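Wustow Shared Kitchen and Meal Service
Progress report to the Tredgate Fund, second period

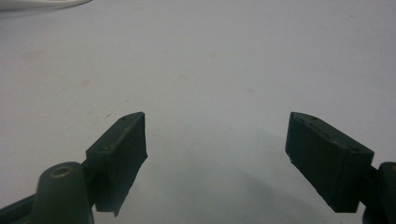

Pale tabletop with two dark green gripper fingers.

Aug 13, 2022
Prepared by Bello Abubakar, project coordinator

In this period the kitchen worked on all planned cooking days except 3, when the water in our street was closed for repair. We prepared 297 meals for older residents who live alone, and the same recipes were given to the families who asked for them. The plan for this period was lower, and I thank the Fund for allowing us to move money from printing to food.

Purchases. We bought vegetables, rice and lentils from the Ahn shop, which gives us a fixed price until October. Cooking oil became more expensive than in our budget. I have covered the difference from the transport line, where 700 euros were not spent. The receipts are in the annex, in the order of purchase.

Delivery. Nadine took over the delivery plan in the second month. She changed the route so that the houses behind the railway receive their food first. Before this change, we had complaints that the soup arrived cold. Two residents asked for smaller portions and we now pack these separately.

Training. The food hygiene course was held as agreed. Everybody who cooks has now the certificate, but one person who joined later will take the course in the next period.

Difficulties. Our refrigerator is too small for the amount of food we now keep. We compared offers, and a used one of suitable size costs 1000 euros with transport. This was not foreseen in the application. I would like to ask if the remaining part of the equipment line can be used for it, and I can send the offers to you.

Next period. We will continue with the same number of cooking days, and we will start a simple winter menu in October. The list of residents must be checked again, as a few have moved to relatives. The financial table is sent in a separate file.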